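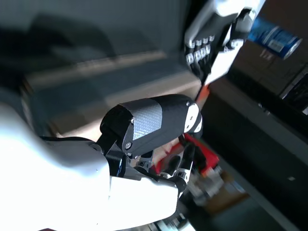 A **surgical sequence exhibit** is a set of medical drawings that shows an operation one step at a time, usually made for a lawyer who has to explain it to a jury. I've been drawing them for years, mostly shoulders and lower backs, so this article leans that way. If you work on hearts or eyes, please add to it!

## What goes on the board

The usual layout is a row of panels read left to right. A small figure in the corner shows how the patient is positioned (on the side, face down, or in the "beach chair" for a lot of shoulder work), then comes the incision, then whatever the surgeon did inside, then closure. For a spinal fusion I like a side view for the disc removal and a back view for the screws and rods, and I label the vertebrae in every single panel even though it looks fussy. People lose track of L4 and L5 very quickly.

Everything comes out of the operative report. If the surgeon dictated a curette, I draw a curette. If the report only says the disc was "removed in the usual fashion," I call the law office and ask whether the surgeon will talk to me, and sometimes I wait weeks for an answer.

## Color

Bone is cream, muscle is a dull brick red, nerves are yellow, discs are pale blue. Those are habits and no rule says you have to follow them. Blood is where the arguments start. The old Prola style, which I learned on, left it out almost completely and put a clean blue drape around every opening. The Chevalier style came later and allows a little pooling at the edges of the wound – more realistic, but also more likely to get an objection from the other side for being inflammatory. 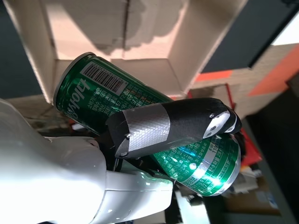
Ritva Karppinen wrote to me after reading an earlier draft and said I was being unfair to Prola. In her view the blue drape was never about keeping things tidy, it was there so that people in the back of the courtroom could find the opening at all, and she'd still pick it over Chevalier for any abdominal case. Fair enough. I've left my paragraph alone, but I do see her point about bellies.

## Stock and custom

You can buy a ready-made sequence or have one drawn. Clernico sells stock boards by procedure, and the last catalog I got listed 906 of them, with a basic file license at 80 dollars. A stock board is fine for a plain carpal tunnel release. It gets risky when the patient's surgery wandered from the textbook, say a rotator cuff repair where they also trimmed the end of the collarbone. Then the drawing shows an operation that this patient didn't have, and the surgeon can't honestly vouch for it on the stand.

## Checking

Yevdokiia Hrytsenko's checklist, the one many of us call the Plullgate sheet, starts with left and right. I know, I know. I flipped a knee once in July and caught it at the proof stage, and I've started with that line ever since. After that come implant sizes, the level of the spine, the date of surgery, and spelling.

*Last updated 2/27/22. Still to do: a section on hardware removal.*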